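Handout 4 – Collecting demonstrations for two-arm tasks

Course: Learning from Demonstration, practical part
Prepared by: Vanderleia Magalhães
Version of 24 October 2026

Please read this handout before your first session at the station. The lecture explained how a policy is trained from demonstrations. These notes are about the earlier step, which takes most of the time in the course: how we gather the demonstrations, how we decide which ones to keep, and what we write down.

## 1. What we collect

An episode is one complete attempt at the task, from the start pose of the arms to the end pose. For every episode the recorder saves the joint positions of both arms, the opening of both grippers, the camera streams and one line of text with the instruction. The time stamps must come from the same clock. Last year one group had a drift between the cameras and the joints, and they noticed it only after training. The policy closed the gripper too early every time, and it took them two weeks to find the reason.

The data set for this course is called Purkasex. It holds 2830 accepted episodes at this moment, and the goal is 3000 before the project phase starts. Your sessions will fill this gap, so your episodes will be used by all the other groups. This is a good motivation to work cleanly.

## 2. The task family "plates"

In the first half of the course we worked with blocks. Blocks are friendly objects: you can grasp them from almost every side, and if you are wrong by one centimeter, usually nothing bad happens. Flat plates are different. A plate has a thin edge and a wide face, and it wants to turn in the fingers. The same plate can be easy or very hard, depending on how it lies before the grasp.

The family has three steps, and each step can be recorded alone or together with the others:

1. Take a plate from the tray.
2. Lower it into the clear bin.
3. Place it in the slotted rack.

In the recordings of this family one person may hold the tray for the robot. We call this person the holder. The holder keeps the tray level, with one hand on each handle, and stands behind the table, opposite to the arms. 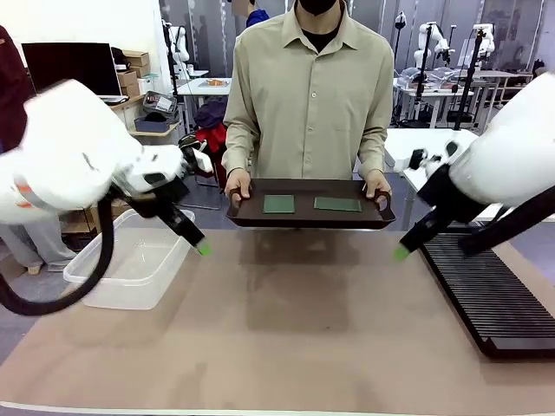
The holder is a source of variation, and we want this variation. A tray which is fixed to the table always has the same height and the same angle, and the policy learns these numbers by heart. When a human holds it, the height changes a little from one episode to the next, and also during the episode. The model must then look at the tray to find out where it is.

However, the variation must stay inside a range that the operator can handle. Please follow these rules when you are the holder:

- Hold the tray by the handles, with no fingers inside the tray.
- Do not help. If the gripper comes five millimeters too far to the left, the tray stays where it is.
- Do not follow the gripper with the tray. Small natural movements are fine.
- Move the tray to a new height between episodes, never in the middle of a grasp.
- If you must step back, say "stop" loudly and step back. The episode is lost, and this is fine.

The second rule is the one which people break most often, and they break it without knowing. It is very natural to be polite to a robot arm. But if the holder corrects the error, the recorded action looks like a good action, and the policy learns an action which works only with a polite human.

## 3. Start conditions

The start of the episode decides a large part of what the policy can learn. Before each block of episodes, the group writes a short plan with the start conditions that it wants to cover. For the plates, the plan should include at least:

- the position of each plate on the tray (left, right, middle);
- the angle of each plate to the edge of the tray;
- the shade and the size of the plates, if you have more than one kind;
- the place of the bin on the table;
- the place and the direction of the rack.

Change one or two of these between episodes, and write down which. If you change everything at the same time, the data is still useful for training, but when the policy fails you will not be able to say which condition was the difficult one.

Do not clean up the background. The other tables, the other arms, the boxes and the people walking behind the station belong to the room, and the policy will have to work in this room. A group in July hung a sheet behind the station to make the images "nicer". Their model was excellent as long as the sheet was there.

## 4. The operator

The operator moves the arms with the Ivent controllers. You have all done the safety instruction for them, so I repeat only what matters for the quality of the data.

**Speed.** Move at a constant, moderate speed. Beginners are very slow near the object and very fast in free space. The policy copies this, and the fast part makes it overshoot.

**Pauses.** A pause of more than one second is a problem. In the data it looks like a state in which the correct action is to do nothing, and a policy which has learned this may stay in that state for ever. If you need to think, think before you press record. If you are already recording and you do not know how to continue, discard the episode.

**Both arms.** The arm which has nothing to do should rest in its waiting pose. Please do not let it float. I see many episodes where the second arm slowly goes down because the operator looks only at the first one.

**Grasp.** Decide on one grasp strategy for the plate and stay with it for the whole block. If half of the episodes grasp the short edge and the other half the long edge, from the same start, a simple policy will choose something in the middle, and in the middle there is no good grasp.

## 5. Lowering into the bin

This step looks simple in the lecture video and is the step with the most rejected episodes. The walls of the bin are transparent, so the depth cameras give bad values there, and the model must rely on the color images. The operator has a similar difficulty from the side view. Use the wrist view when the plate is above the opening.
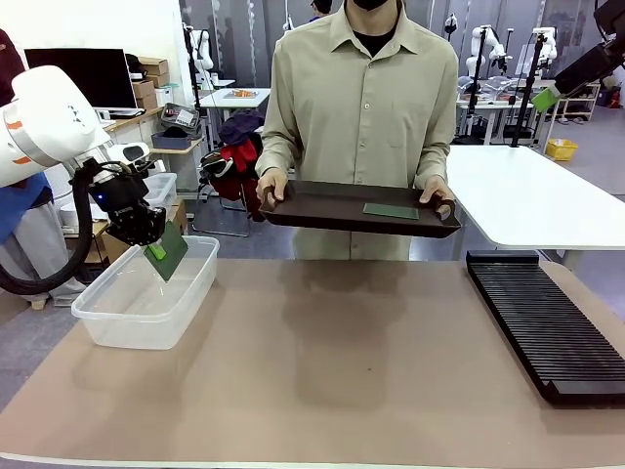

The plate may be tilted when it goes in, and in many cases this is the better way. What we want to avoid is that the lower edge pushes against the wall and the bin moves over the table. A short touch is accepted. If the bin slides, mark the episode with the label `bin_moved` and continue to the end, do not delete it. We use these episodes to train the failure detector.

The level in the bin is also a condition and goes into the plan. When you record with water, put the cloth and the dry box within reach before you start, and dry the fingertips between blocks. Keep the container away from the edge of the table where the cables run.

While the operator works at the bin, the holder keeps the tray in place. Do not put it down between the two plates! It is tiring, I know, so change the holder after each block.

## 6. Labels

Each episode gets exactly one result label and, if needed, extra labels.

| Label | Meaning |
|---|---|
| `ok` | Task finished, no help, no long pause |
| `ok_slow` | Task finished, but with a pause or a second try |
| `fail_grasp` | Plate not lifted, or lost from the gripper |
| `fail_place` | Plate lifted, but it ended in the wrong place |
| `bin_moved` | Extra label, see section 5 |
| `helped` | Extra label, the holder corrected the tray |
| `discard` | Technical error, stop by a person, wrong recording |

An episode with a second try is valuable. It shows how to come back from an error, and a data set with only perfect episodes does not contain this information. Please do not mark it as `discard` because it looks ugly.

Label immediately after the episode. From my experience, labels which are made in the evening are wrong more often, as all the episodes look the same by then.

## 7. The instruction text

The instruction is written in plain English, one sentence, in the form of a request: "Take the dark green plate and lower it into the clear bin." Use different wordings for the same task, but keep the meaning equal. Avoid "it" and "that one" when two plates are on the tray. If the plates differ only a little in color, use the position: "the left plate", "the plate on the right". Left and right are always given from the side of the robot, not from the side of the holder. This was wrong in a complete block last term – we had to read every line again.

## 8. Upload and check

The files go to the Irnness server, in the folder of your group. The script cuts each episode into pieces of 512 time steps, with the last piece filled up by repeating the final state. If an episode is much longer than the others, have a look at it before the upload. Usually somebody forgot to press stop.

Then another group checks your block. The checker plays the episodes at double speed, compares the labels, and writes comments in the shared table. For the session in the Dufour room the same procedure is used, only the upload is done by cable.

## 9. To prepare for the next session

- Write the plan of start conditions for one block (one page is enough).
- Decide who is the first operator and who is the first holder.
- Read section 3 again and think of one condition which is missing in my list.
- Think about this question, we will discuss it: the holder is visible in the camera images. What could the policy learn from the body of the holder, and in which situation would this hurt us?

Bring the plan on paper. Questions before the session please by e-mail, with the group number in the subject.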